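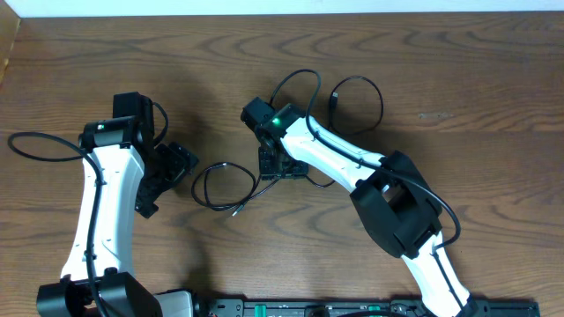 Versuchsplatz Kabelaufnahme, beide Arme über der Holzplatte, das lose Kabel mit USB-Stecker dazwischen.

Von: Kalkidan Endale
An: skalen-methoden
Betreff: Re: Zeitversatz zwischen linkem und rechtem Arm, Auswertung November

Hallo Guadalupe, hallo Liste,

danke für die Rückfragen. Ich antworte unter den jeweiligen Absätzen, der Rest der ursprünglichen Mail ist gekürzt.

Guadalupe Galindo schrieb am Sonntag:

> Ich habe den Zwischenbericht gelesen und bin bei der Korrektur des
> Zeitversatzes hängen geblieben. Im Text steht, dass die Gelenkdaten
> beider Arme vor dem Training gegeneinander verschoben werden. Es geht
> aber nicht daraus hervor, ob der Versatz pro Episode geschätzt wird
> oder einmal für den ganzen Datensatz. Falls pro Episode: Woran
> orientiert sich die Schätzung in Abschnitten, in denen sich nur ein
> Arm bewegt?

Einmal pro Episode. Der Bericht ist an der Stelle ungenau, ich ändere den Satz.

Geschätzt wird ausschließlich auf den Abschnitten, in denen beide Greifer am Kabel sind. Dort sind die Bewegungen mechanisch gekoppelt: Zieht der eine Arm, zeigt sich das beim anderen im Motorstrom des Handgelenks. Wir nehmen auf der einen Seite die Geschwindigkeit des Greifpunkts, auf der anderen die Änderung des Stroms, rechnen die Kreuzkorrelation und nehmen die Lage des Maximums als Versatz. Abschnitte mit nur einem bewegten Arm gehen gar nicht in die Rechnung ein. Sie bekommen den Versatz, der für den Rest der Episode gefunden wurde.

Voraussetzung ist, dass das Kabel zwischen den Greifern gespannt ist, wenigstens kurz. Liegt es durchgehend locker, gibt es keine Kopplung und die Korrelation hat kein brauchbares Maximum. Das Kriterium dafür steht weiter unten.

> Zweitens die Zahlen. Im Bericht ist von 279 Episoden die Rede, in der
> Tabelle mit den Erfolgsraten stehen weniger. Ich nehme an, dass
> dazwischen gefiltert wurde. Nach welcher Regel, und wurde die Regel
> vor oder nach dem Blick auf die Ergebnisse festgelegt?

279 ist die Zahl der aufgenommenen Episoden. 19 davon sind herausgefallen, alle nach derselben Regel: Das Maximum der Kreuzkorrelation muss sich deutlich vom zweithöchsten abheben, sonst gilt der Versatz als nicht bestimmbar. Die Schwelle ist an einer früheren Aufnahmereihe eingestellt worden, die in den Ergebnissen nicht vorkommt. Verändert habe ich sie danach nicht mehr. Die Liste der aussortierten Episoden liegt mit im Verzeichnis der Auswertung, zusammen mit den Korrelationskurven.

Ich habe mir die 19 einzeln angesehen. Beim größeren Teil wird das Kabel von einem Arm aufgenommen und abgelegt, bevor der andere es fasst, es ist also nie unter Spannung. Bei den übrigen ist die Bewegung sehr gleichförmig, und die Kurve hat mehrere ähnlich hohe Spitzen. Als Demonstrationen sind das zum Teil ordentliche Durchläufe. Wer sie verwenden will, kann das mit dem Median der anderen Episoden als Ersatzwert tun. Auf die Erfolgsrate der trainierten Policy hatte das in meinem Versuch keinen Einfluss, der über die Streuung zwischen den Trainingsläufen hinausgeht.

> Drittens: Habt ihr geprüft, ob der Versatz überhaupt von der
> Aufzeichnung kommt? Bei uns hatte Carico im Frühjahr eine
> Zwischenpufferung, die nur einen der Arme betraf. Das sah in den
> Daten genauso aus, war aber ein echter Verzug in der Ansteuerung.
> Dann wäre das Verschieben der Daten falsch, denn der Arm bewegt sich
> ja wirklich später.

Das ist der wichtigste Punkt, und im Bericht fehlt er. Die Unterscheidung haben wir gemacht, allerdings nur an einem Aufbau.

Vorgehen: Beide Arme ohne Kabel, gleiches Sollsignal, eine langsame Schwingung im Handgelenk. Dabei wird der Verlauf einmal über die Gelenkencoder aufgezeichnet und einmal über eine feste Kamera, deren Zeitstempel von einem gemeinsamen Auslöser kommt. Im Kamerabild laufen die Handgelenke innerhalb der Bildauflösung gleichzeitig. In den Encoderdaten liegt der rechte Arm 4 Zeitschritte hinter dem linken. Der Versatz entsteht also beim Einlesen, die Ansteuerung ist bei uns unauffällig.

Wiederholt haben wir die Messung mit vertauschten Anschlüssen am Rechner. Der Versatz wandert mit dem Anschluss und bleibt nicht beim Arm. Danach habe ich die Reihenfolge geprüft, in der Carico die Busse abfragt: Der zweite Bus wird erst gelesen, wenn der erste vollständig geantwortet hat, der Zeitstempel wird aber für beide vorher gesetzt. Das allein erklärt einen Teil des Versatzes. Den Rest führe ich auf einen Lesepuffer zurück, habe das aber nicht sauber nachgewiesen.

Für euren Aufbau folgt daraus nichts. Wenn der Verzug bei euch in der Ansteuerung sitzt, dürft ihr die Daten nicht verschieben, da stimme ich zu. Die Messung ohne Kabel dauert nicht lange, ich würde sie vor jeder Korrektur empfehlen und nehme sie als eigenen Schritt in die Anleitung auf.

> Viertens eine Frage zum Vergleich. Tesfamariam schätzt den Versatz
> nicht vorab, dort wird er beim Training mitgelernt. Warum nicht
> einfach das? Litska kann es doch inzwischen.

Das haben wir versucht. Litska bietet den mitgelernten Versatz als Option an, und technisch läuft es. Zwei Beobachtungen:

Bei Aufgaben, in denen die Arme kaum miteinander zu tun haben, bleibt der gelernte Wert nahe am Startwert. Das ist zu erwarten, denn der Versatz hat dort kaum Einfluss auf den Verlust. Schädlich ist es nicht.

Bei der Kabelaufgabe bewegt sich der Wert in die richtige Richtung, bleibt aber in allen Läufen unter dem Wert aus der Messung ohne Kabel. Außerdem hängt er davon ab, wie lang die vorhergesagten Aktionsfolgen sind. Bei langen Folgen kann das Netz den Versatz offenbar anderweitig ausgleichen, und der Parameter bekommt kaum noch Gradient. Ich halte das für eine plausible Erklärung, belegt ist sie nicht.

Die Schätzung vorab hat den praktischen Vorteil, dass man sie ohne Training prüfen kann. Man sieht die Kurve, man sieht die Spitze, und wenn sie fehlt, weiß man es sofort. Wenn jemand mit Tesfamariam bessere Erfahrungen gemacht hat, bitte an die Liste, am liebsten mit Angabe der Folgenlänge.

> Fünftens, eher am Rand: Welches Kabel war das? Wir haben mit einem
> steiferen gearbeitet und bekommen viel klarere Signale im Strom.

Ein schwarzes Kabel mit kleinem USB-Stecker, ziemlich weich, zu sehen auf dem Bild oben. Es liegt in lockeren Schlaufen in der Mitte der Platte. Ein steiferes Kabel überträgt Kräfte auch dann, wenn es noch nicht ganz gestreckt ist, das deckt sich mit eurer Beobachtung. Vermutlich fallen mit eurem Kabel weniger Episoden durch das Kriterium. Umgekehrt müsste man bei sehr steifen Kabeln aufpassen, dass die Reibung auf der Tischplatte nicht als Kopplung gelesen wird. Wir haben das nicht untersucht.

Noch zwei Dinge, die mir beim Antworten aufgefallen sind.

Die Leitungen der Arme selbst. Sie sind an den Gliedern entlanggeführt und bilden zum Handgelenk hin Bögen. In bestimmten Stellungen zieht so ein Bogen am Handgelenk, und das erscheint im Strom als langsamer Anteil. Vor der Korrelation wird deshalb ein Hochpass angewendet. Die Grenzfrequenz steht in der Konfiguration, im Text bisher nicht. Ohne den Filter verschiebt sich das Maximum in einigen Episoden merklich, immer dann, wenn der rechte Arm weit nach vorn greift. Wer die Leitungen anders verlegt hat, sollte den Wert neu wählen.

Die Erfolgswertung. Als Erfolg zählt, wenn beide Greifer das Kabel halten und es frei über der Platte hängt. Gewertet wurde von Hand am Video, von mir und einer zweiten Person unabhängig voneinander, ohne Kenntnis davon, ob die Policy mit korrigierten oder unkorrigierten Daten trainiert war. Strittige Fälle haben wir als Fehlschlag gezählt. Der Unterschied zwischen den Varianten entsteht fast vollständig bei der Übergabe. Mit unkorrigierten Daten schließt der rechte Greifer häufig, wenn der linke das Kabel schon weitergezogen hat. Beim ersten Aufnehmen vom Tisch sehe ich keinen Unterschied, dort arbeitet ein Arm allein.

Was ich bis zur nächsten Fassung ändere:

- Satz zur Schätzung pro Episode berichtigen
- Filterregel und Herkunft der Schwelle in den Haupttext
- Messung ohne Kabel als eigener Abschnitt, mit der Kurve aus dem Tauschversuch
- Hochpass und Grenzfrequenz nennen
- Vergleich mit Tesfamariam als vorläufig kennzeichnen

Offen bleibt der Lesepuffer. Guadalupe, wenn du noch die Aufzeichnungen aus dem Frühjahr hast, vor und nach der Änderung in Carico, würde ich mein Skript gern darüber laufen lassen. Rohdaten der Encoder und die Sollwerte genügen, Video brauche ich nicht.

Viele Grüße
Kalkidan

--
Kalkidan Endale
Liste skalen-methoden, Antworten bitte an die Liste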